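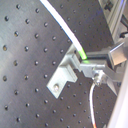 A metal bracket screwed to an optical breadboard, with a green-tipped cable just above it.

The Table Full of Holes

Have you ever tried to shine a flashlight through a keyhole from across the room? It's really hard! Your hand wobbles a tiny bit, and by the time the light gets to the door, that tiny wobble has turned into a big one. Now think about people who work with light all day long. They have to send a thin beam to a mirror, and then to another mirror, and then through a hole smaller than a poppy seed. How do they ever do it?

They start with a really good board.

It's called an optical breadboard. "Optical" means it has to do with light and seeing (your eye doctor uses the same word). And "breadboard"? Long ago, people who liked building radios at home would borrow the wooden board from the kitchen, the one for slicing bread, and fasten all their wires and parts to it. The name stuck, even after the bread was long gone. Today a breadboard can mean any board where you try out something you're building.

Why so many holes?

Look at the dark gray board in the photo. See how the holes line up in neat rows and columns, like the squares on graph paper? Every hole is a place where a screw can go. You can put a mirror in one spot this morning, decide it would be better farther over, and move it before lunch. No drilling, no glue, no waiting for anything to dry!

It's a lot like a building-brick baseplate. You know how the bumps on a baseplate keep your walls straight? The holes in a breadboard do the same job for scientists. If you put two parts on the same row of holes, you already know they're pretty well lined up with each other.

Now look closely at the holes on the left. There's a little golden-brown glint inside them. Those are threads, the spiral grooves that a screw grabs onto as it turns. A hole with threads cut into it is called a tapped hole. (Nobody is tapping on it with a finger, though that would be fun.) Find a jar with a screw-on lid in your kitchen and run your finger over the glass at the top. Those ridges are threads too, just much fatter ones.

Meet the bracket

The silvery piece standing up in the middle is a bracket. It's made of aluminum, the same metal as soda cans, only a whole lot thicker. It's shaped like the letter L. One part lies flat and is called the foot. The other part stands up straight. You probably have some L-shaped brackets at home holding up a shelf!

Can you spot the round screw head on the foot? That's what holds the bracket to the board. On the other side of the bracket there are gray and silver blocks, clamped together, with an arm reaching out sideways. A clamp is a squeezer. It grips a part so the part stays exactly where somebody put it.

And then there's that bright green tip at the end of the white cable, with a little patch of green light glowing on the metal under it. Isn't that pretty?

Why is the board dark?

Great question, and it was sent in by a whole class of third graders at Lasolmont School! Light bounces off shiny things. If you've ever caught the sun on your watch and made a bright spot dance over the ceiling, you've seen it happen. On a board like this, people want the light to go only where they send it. A dull, dark surface soaks up a lot of the stray light so it doesn't go bouncing into places where it would cause trouble.

What's it like to use one?

We asked Zainab Okafor, who builds light experiments at the Kahsay workshop in Skasoveck. She got her first breadboard when she was in college.

"I love the part before anything is switched on," she told us. "You walk along the board and put each thing in its place, and you get down low and look along it with one eye shut, like you're playing pool. My biggest setup had 87 parts on it. I bumped it with my elbow one time in March and it took me 3 days to line it all up again. I wear short sleeves now!"

Try it yourself: make a cardboard breadboard

You will need:
a thick piece of corrugated cardboard
a ruler and a pencil
a sharpened pencil or a skewer for poking holes
golf tees or short pieces of drinking straw
a small mirror
modeling clay
a flashlight (please don't use a laser pointer, not even a little one)
a grown-up to help with the poking

Draw lines across the cardboard, one inch apart. Turn it and draw lines the other way, so you get a grid. Put a lump of clay under the cardboard and have your grown-up poke a hole at every place where two lines cross.

Push golf tees into the holes to make stands. Use clay to stick the mirror upright against two of them. Now turn down the lights, lay the flashlight along one row of holes, and see where the light goes! Move the mirror over by one hole and try again. Then turn it a tiny bit and watch how far the spot on the wall jumps.

Glykeria Sfakianakis, age nine, from Millach, tested this project for us and added a second mirror so she could shine the light around a corner and under her bed. She found a sock.

Words to know

Aluminum: a light, silvery metal
Bracket: a piece that holds one thing onto another
Clamp: a tool that squeezes something to keep it still
Grid: straight lines or rows that cross each other
Threads: the spiral grooves on a screw or inside a tapped hole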